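How Paper Cups Hold Water
Reading time: 2 min

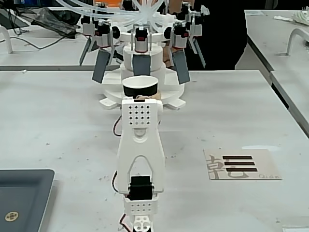

A white paper cup with a black band on its lower half.

Paper is made of tiny plant fibers pressed flat. Water slips into the gaps between the fibers and pushes them apart, so plain paper goes soft.

Many paper cups have a thin plastic layer on the inside — the liner. Water cannot pass through it.

A simple cup has 2 main paper parts: the wall and the base. The wall starts as a flat, curved sheet. A machine wraps it into a tube and seals the edges with heat. The base is pressed in next. Last, the top edge is rolled outward to make the rim. A rolled rim is stiff, so the cup keeps its round shape when you hold it.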